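Dérive de préhension

La dérive de préhension est un défaut des robots manipulateurs dans lequel la position réelle des doigts d'une pince s'écarte peu à peu de la position enregistrée par le contrôleur. Elle touche surtout les cellules à deux bras chargées d'objets souples ou fragiles : fleurs artificielles, textiles, sachets. Le terme s'est répandu à la suite de l'incident de Flullthorpe. 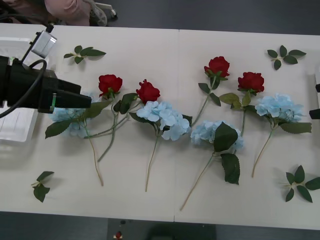
L'incident de Flullthorpe désigne une série d'arrêts survenus en juin sur un poste de composition florale équipé du logiciel Clerness. Le contrôleur signalait une pince ouverte alors que les doigts restaient partiellement fermés, avec un écart de 3 mm. Les tiges longues sont les plus exposées à ce défaut : lorsque deux roses rouges sont posées tiges croisées, à côté d'hortensias bleu clair, la pince peut entraîner la seconde fleur avec la première. Un bras a ainsi poursuivi sa course avec deux tiges, jusqu'au contact avec l'autre bras. Personne n'a été blessé.

Causes

L'enquête, dirigée par l'ingénieure Fadime Akgül, a retenu 2 causes. La première est le glissement du codeur de la pince Karakaya, sensible après 200 cycles sans remise à zéro. La seconde tient au seuil d'effort, réglé trop haut pour détecter une tige coincée – l'arrêt automatique ne se déclenchait qu'à 46 N. Le rapport relève aussi que la caméra de poignet, placée très près de l'objet, perd en netteté pendant l'approche et ne permet pas toujours de vérifier l'écartement des doigts. 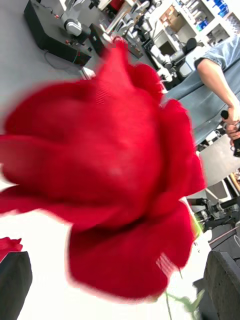
Rose rouge vue depuis le poignet d'un robot, entre deux doigts de pince gris foncé.

Prévention

Le fabricant Jiseo a modifié la procédure de démarrage : la pince est ouverte jusqu'en butée, puis le codeur est remis à zéro avant chaque série. Le seuil d'effort a été abaissé pour les objets à tige. En cas d'écart entre la consigne et la mesure, les deux bras s'immobilisent et la reprise exige une validation manuelle. La présence d'un opérateur près de la table impose en outre une vitesse réduite.

Voir aussi : codeur incrémental, arrêt d'urgence, évitement de collision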